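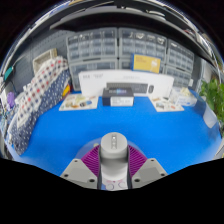 The retail box is a small closed container in which goods are sold one at a time, usually to a person who will throw it away within the hour. It differs from the crate and the shipping case in that it is meant to be looked at. Most are coloured on several sides, and the choice of colours follows habits that the trade describes as strategy. Dark grounds are held to suggest seriousness, white is held to suggest cleanliness, and a band of something brighter is added in case the first two have worked too well. The small navy box on the blue tabletop, with its white lower panel and a blue-and-purple strip printed across the top face, manages all three.

Print this page | E-mail this page

Terminology

Usage varies by country and by how long the speaker has been in the business. Printers tend to say "carton", shopkeepers say "box", and marketing departments say "the pack" in the tone other people keep for "the family". In Australia "carton" is further complicated by its long association with beer, and a request for a carton at a barbecue will not produce packaging samples. This article uses "box" throughout.

Construction

The commonest type begins as a flat sheet that is printed, cut and creased, then glued along one seam. It travels flat to the packer, where it is squared up and filled. The two usual closures are the straight tuck, in which both end flaps fold in from the same side, and the reverse tuck, in which they fold from opposite sides. The reverse tuck wastes less board. The straight tuck keeps the raw edges off the front and is preferred for cosmetics, chocolates and anything else priced on appearances.

Rigid boxes are made up in advance and do not fold. They cost more to make and a good deal more to move, being mostly air. They are also the boxes people keep, and a large share of the world's buttons, foreign coins and unidentified keys is stored in them.

Faces and their uses

A rectangular box has six faces, and the trade ranks them. The front carries the name. The back carries the explanation, in type that shrinks as the explanation becomes more important. The sides take whatever the law requires. The top was long neglected, on the theory that shoppers stand in front of shelves, and it came into its own when it was noticed that they also look into baskets, drawers and bins. The base is left to the batch code and the barcode, neither of which has ever complained.

The Nirkov works

The town of Nirkov is remembered, chiefly by itself, as an early centre of box printing. Its works opened beside the canal with 29 employees and a press bought second-hand from a wallpaper maker, which explains the floral borders found on its early boxes of nails. At its peak the firm offered 80 stock sizes. Customers ordered eight of them. The other sizes remained in the catalogue until the end, and the salesmen are said to have spoken of them with affection.

The works was bought by a rival in neighbouring Dutden, which promised that nothing would change and moved the presses the following February. A plaque marks the site in Nirkov. A slightly larger plaque in Dutden marks the place where the presses went.

Collecting

Empty boxes are collected with the same devotion as stamps and need considerably more cupboard. Flattening saves space, but it divides opinion: purists regard a flattened box as a box that has been to hospital. The Kerslake collection holds 3,000 examples, all erect and all shelved by colour, an arrangement that pleases visitors and defeats researchers looking for a particular manufacturer. The museum at Grerklow files its own alphabetically and receives fewer visitors.

Condition is judged on corners, creases and fading. Blues and purples may lose ground in strong light, depending on the ink, and reds are often worse. A box with its original contents is worth more than an empty one in most fields — confectionery being the obvious exception.

Disposal

Plain board boxes are generally accepted in household recycling. Plastic windows, foil finishes and magnetic closures make matters harder, and local rules differ. The instruction to flatten before binning appears on a great many boxes, normally on the base, where it can be read once the box has been flattened.

This page was last revised on 2025-11-10.

We use cookies to remember your preferences and improve this site. By continuing to browse, you agree to our use of cookies. Accept | Manage settings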